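Opinión · Robótica y datos · Junio
Por la redacción técnica de Wumevik
511 compartidos · 20 comentarios

El episodio repetido no es un dato nuevo

En los proyectos de aprendizaje por imitación se ha instalado una unidad de medida cómoda, la hora de teleoperación. Se contrata por horas, se informa por horas y se compara por horas. La unidad sirve para facturar. Para estimar lo que una política va a aprender sirve bastante menos, y el sector sigue presupuestando como si ambas cosas coincidieran.

El caso que motiva estas líneas es corriente. En Rorkbridge, un equipo que prepara tareas de manipulación de material de laboratorio entregó un primer lote de 100 episodios de una tarea bimanual: colocar viales en una bandeja y dejarla lista para su traslado. Los episodios estaban completos, bien sincronizados y sin pérdidas en los canales articulares. La política entrenada con ellos funcionaba en la configuración de partida y fallaba en cuanto la bandeja giraba unos grados. Al revisar el lote se vio el motivo: el operador devolvía cada objeto a su sitio entre toma y toma. Había 100 ficheros y, a efectos prácticos, un solo estado inicial.

La reacción habitual ante ese resultado es pedir más episodios. Me parece un error de diagnóstico. Si la distribución de partida es un punto, multiplicar las muestras estrecha la estimación de ese punto y no dice nada sobre su entorno. El segundo lote de Rorkbridge fue de 20 episodios, con la bandeja desplazada y los viales redistribuidos antes de cada toma. Aportó más a la evaluación que el primero entero, con una fracción del coste de operador.

La variación, además, ha de estar donde la tarea la necesita. Cambiar el color del fondo o la iluminación es barato y por eso se hace mucho. Cambiar la relación entre los objetos exige detenerse, mover piezas y anotar. Un vial fuera de la bandeja, junto a un asa, obliga al brazo a resolver una aproximación que ningún cambio de luz provoca. También conviene que los tapones sean de varios colores y que no guarden un orden fijo; de lo contrario la red aprende la posición y deja de mirar el objeto.
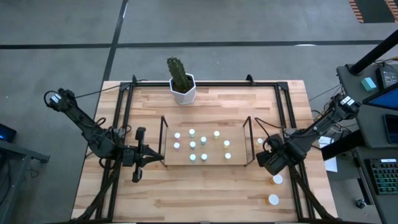

Lo que debería registrarse

Defiendo que cada episodio lleve tres campos obligatorios, además de las señales de rigor: la configuración inicial, la estrategia prevista por el operador y el resultado, con una categoría específica para los intentos recuperados. Este último campo es el que más resistencia encuentra. En Plisham, el protocolo de recogida mandaba descartar toda toma en la que el operador soltase un vial y lo volviese a coger. El criterio parecía razonable, porque nadie quiere enseñar errores. La consecuencia fue un conjunto de datos sin una sola corrección, y una política que, tras un agarre fallido, continuaba la trayectoria con la pinza vacía.

Una recuperación contiene información que la ejecución limpia no puede dar: qué hacer desde un estado en el que no se quería estar. Descartarla equivale a pagar por el dato más escaso y borrarlo. Admito que mezclar recuperaciones sin etiqueta degrada el entrenamiento, y que algunas tomas son simplemente malas. Para separarlas hace falta revisión humana, que es lenta. Sigue siendo más barata que repetir la campaña.

Hay una objeción de peso. Los defensores del volumen sostienen que, con suficientes tareas y suficientes células, la diversidad aparece sola y la anotación manual deja de compensar. A la escala de un gran consorcio quizá sea cierto. A la escala en que trabaja la mayoría de los equipos, con una o dos células y un turno de operadores, no he visto que aparezca. El operador cansado converge hacia el gesto más corto, y 3 operadores formados por la misma persona convergen hacia el gesto de esa persona.

El procedimiento Paulík, que usamos internamente, fija la configuración de cada toma antes de empezar la sesión, mediante una lista generada al azar que el operador no puede alterar. Resulta incómodo. Alarga la preparación entre episodios y reduce la cifra de horas útiles que figura en el informe. También impide que la bandeja acabe siempre en el mismo punto de la mesa.

Los contratos de recogida deberían reflejarlo. Mientras la tarifa se calcule por hora grabada, el proveedor tendrá un incentivo para no tocar nada entre tomas, y el cliente recibirá lo que ha pedido. Una tarifa por configuración distinta, con un mínimo pactado de recuperaciones etiquetadas, trasladaría el esfuerzo a la preparación de la mesa. En la próxima renovación con nuestros proveedores propondremos esa cláusula, y publicaremos las condiciones aceptadas junto con las rechazadas.

Archivado en: Aprendizaje por imitación, Manipulación bimanual, Calidad de datos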